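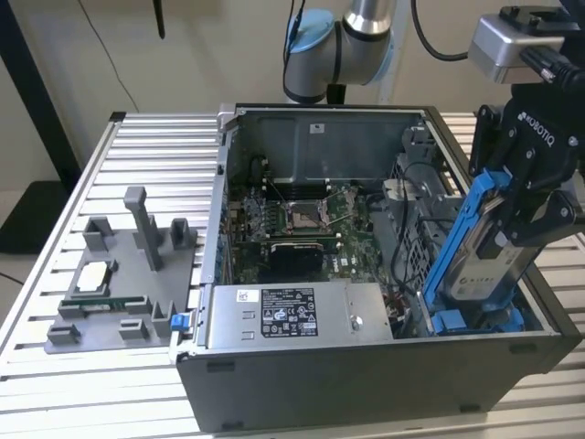
Words by Yufang Tang
Filed under: Desktops, Refurbished
Posted in August, 5 comments

I've wanted to write about the Rumel tower for ages, and the only thing stopping me was that I kept taking it apart again. It's a reconditioned office desktop, the plain black sort you'd have found under every desk in an insurance firm, and I bought mine from Prodetti with a view to turning it into a family file store. It cost me £400 with a drive and memory fitted. You can find old office machines for a good deal less if you're prepared to gamble on one with no warranty and somebody's crisps in the keyboard, but I wanted one that had been gone over properly and came with a phone number.

First impressions: heavy! The shell is black and the frame underneath is bare silver-grey metal, and there's a lot of it. I carried mine up two flights of stairs and had to have a sit down on the landing. It won't win any prizes for looks. There's no window, no coloured lighting, nothing to show off. My nephew Tianyou took one look and asked whether it was a heater.

Get the side off and lay it flat, though, and it's a very likeable thing. Anything you're meant to grab or press on mine is blue. There's a blue latch on the rim of the case, a blue lever down inside, and the hard disk sits in a blue plastic caddy, so even if you've never been inside a computer before you have a fair idea of where your fingers should go. I do wish every maker did this. My last desktop had eleven identical-looking bits of black plastic and I snapped two of them finding out which ones moved.

The caddy is the part I'd buy it for. The drive goes into the blue carrier, the carrier goes into the cage, and in my machine that's it — no little screws to chase round the carpet. You do need to tip it in at a bit of an angle and then straighten up, and the first few times I went in too flat and had to back out and start again. The cage itself is grey metal with a perforated mesh to it. The one thing I'd grumble about is the cables. They're black, they run down the same side as the drive cage, and they have a way of flopping back just when you've got both hands busy. I ended up holding mine out of the way with a bulldog clip. Guangming Qin, who has the same model, uses a strip of Velcro and says it's neater, and I dare say it is.

The processor is where I slow right down and stop listening to the radio. The socket is near the middle of a green motherboard and has a metal bracket that you lift before the chip comes out. It's stiff. I don't mean broken stiff, just enough that you wonder if you're doing it wrong. Go gently, keep your fingers off the contacts, and have somewhere ready to put the chip before you lift it.

Which brings me to the other thing I want to recommend, the Qiu parts plate. It's a grey 3D-printed plate with a shaped pocket for the processor and slotted supports that hold a stick of memory, plus various posts and holders standing up round it. I used to put my bits on a folded tea towel, and I once shook that tea towel out over the sink. Never again. With the plate, the chip sits down in its recess and the memory stays put in its slots, and I can wander off and answer the door. The finish is a bit rough, as printed things tend to be, and I could have done with a small dish in it for screws. It isn't cheap for a piece of plastic either. Still, I reach for it every time now.

If you're putting the pair together I'd suggest working on something with plenty of room to the left of the case as well as in front of it. A slatted metal bench looks the part and won't mind being scratched, but a dropped screw will find the gap between the slats, so have a tray handy. On a kitchen table put a mat down. The bottom edge of the case is not kind to varnish, ask me how I know.

A few odds and ends for people who care about them. The power supply is a plain silver box along the edge of the case with a black label full of tiny white print, and I needed my reading glasses and a torch to get anything from it. The memory slots are next to the heatsink fins, and on mine that's a bit of a squeeze for bigger fingers. There's an expansion card in a slot below the socket, and I've left it well alone. Fan noise is a low hum, I stop hearing it after a minute, though my other half says he doesn't.

In use it has been lovely and dull. I've moved 1,208 scanned slides on to it, plus all the music and a frightening number of spreadsheets, and it hasn't fallen over once. It takes its time starting up, long enough to put the kettle on. I'll probably swap in a faster drive before winter, and I'm almost looking forward to it, now that I know I can do the caddy without swearing.

I did ring Prodetti once, about the side panel, which wouldn't close. A patient man called Yaroslav Ostapchuk talked me through it in a couple of minutes: I had the blue latch in the wrong position. He was very nice about it. The paperwork is poor, mind you, a single folded sheet with drawings so small they could be of anything, and it doesn't mention the processor bracket at all. For a machine sold to people who want to tinker, that's a bit mean.

I also looked at the Clokora tower, a smaller and prettier machine. Lingyun Gu lent me hers for a weekend and I did like it on the desk, it takes up hardly any space and it's quieter. But to get at the drive you have to take out something else first, and then something else to get at that, and by the end I had a row of screws and no memory of which went where. If you never plan to open the lid, have the Clokora. If you like a rummage, have the Rumel.

Good: easy drive caddy, blue bits where you need them, solid metal frame, decent phone support
Less good: weight, wandering cables, tight memory slots, feeble instructions
Rumel tower: 4 out of 5
Qiu parts plate: 4 out of 5, and it'd have had the full 5 with a screw dish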